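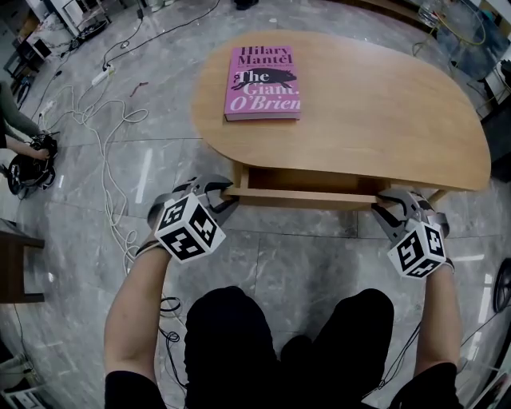
Ticket 3000: Oval table, drawer does not close flush
Site: Grostendale residence, reading room
Submitted to: Robles Furniture Support
Status: Open, awaiting part

Reported issue
The shallow drawer beneath the oval wooden table remains slightly open. The resident reports that it stops short of the closed position and that additional pressure on the front has no effect. The table is in daily use for reading. A copy of "The Giant, O'Brien" by Hilary Mantel was on the tabletop and may remain there during service.

Log
Entry 1. Drawer history reviewed. The table was supplied under the Sorbridge furnishing contract and has no earlier tickets.

Entry 2. Resident advised to hold the drawer front at both ends and move it evenly. Resistance reported on the right side only.

Entry 3. Drawer removed and emptied. The right runner was found to be bent by 4 mm at the rear -- the left runner is within tolerance. Runner cleaned and refitted. The drawer now travels further but still does not close flush.

Entry 4. Replacement runner pair, 300 mm, requested from Betari.

Instructions pending repair
Do not sand or plane the drawer front. Keep the power strip and cables on the tile floor clear of the table legs if the table must be moved.

Next action
Fit the new runners in December.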